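3.2 Crust retention of laminated pastry on perforated and solid holding surfaces

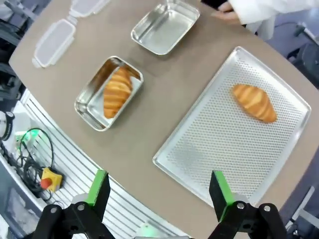 Figure 4. Croissant on a perforated metal tray with rounded corners and a raised rim.

Loss of crispness after baking is mainly a matter of moisture moving outward from the crumb. The crust leaves the oven much drier than the interior, and water migrates toward it until the two regions approach balance. In the open air part of this water passes through the crust and is carried away. Where the product rests on a solid surface, vapor leaving the base has no direct path out and tends to condense or be taken up again by the lower crust. Earlier work on pan bread treated this effect as minor, but laminated products have a larger share of crust by weight and a base that is thin and easily softened.

The holding surface (Figure 4) was therefore treated as a separate factor in this part of the study. Two surfaces were compared: a perforated metal tray and a solid tray of the same outer size. Both were raised on a wire rack so that air could reach the underside. A third condition, with the product placed directly on a paper liner over the solid tray, was dropped after the first trials. The liner stuck to the base in several cases and pulled away the outer layer when the sample was lifted, which made the reading of base hardness unreliable.

Croissants were made from a single dough formula using Kershaw flour and Flallero butter sheets, as given in Section 2.1. Shaped pieces were frozen, stored, and baked from frozen at the Vaseden pilot bakery. All pieces in a given run came from the same sheet of dough. End pieces were discarded because their layer count differs from that of pieces cut from the middle. After baking, each piece was moved to its holding surface within 2 minutes and kept in a room at 21 °C. Relative humidity was logged but not controlled. Runs in which it drifted by more than the limit stated in Section 2.4 were repeated.

Crust firmness was measured by puncture at the top and at the base. The probe was driven at a constant speed and the peak force was recorded. In laminated crust the force curve shows many small peaks as separate layers fail, so the number of peaks was kept as a second measure. A fresh, crisp crust gives a jagged curve with many sharp drops. A softened crust gives a smooth curve that rises slowly and has few drops. Of the two measures, the peak count proved the more sensitive to early softening, in agreement with Waweru's notes on puff pastry shells (M. Waweru, personal communication).

At the top of the product the two surfaces gave similar results at every holding time. This was expected, as the upper crust is open to the room in both cases. At the base the results separated early. Pieces held on the solid tray lost most of their force peaks within the first 30 minutes, and the base became leathery to the touch. Pieces held on the perforated tray lost peaks more slowly and reached a comparable state only near the end of the holding period. The difference was larger in pieces with a higher baked weight, which presumably kept more water in the crumb.

Weight loss followed the same pattern but was less clear. Pieces on the perforated tray lost slightly more weight over the full period, and the spread between pieces was wide. We attribute much of this spread to uneven baking. The pilot oven has a known warm zone near the fan, and pieces baked there were darker at the tips and lighter in weight before holding began. Position in the oven was entered as a blocking term in the analysis, which reduced the spread but did not remove it.

A short sensory check was carried out with 19 tasters from the Wudska panel. Tasters were given pieces held for equal times on the two surfaces and asked to choose the one with the crisper base. The choice was in favor of the perforated surface at the shorter holding times. At the longest time no clear preference was found, and several tasters noted that both samples were dry. The panel was not asked to rate overall liking, so these results should not be read as a measure of product quality.

Two limits apply to the findings. Only one pattern of perforation was tested, and the effect of hole size and open area remains unknown. The trials also used plain croissants. Filled products release water from the filling as well as the crumb and are treated separately in Section 3.3.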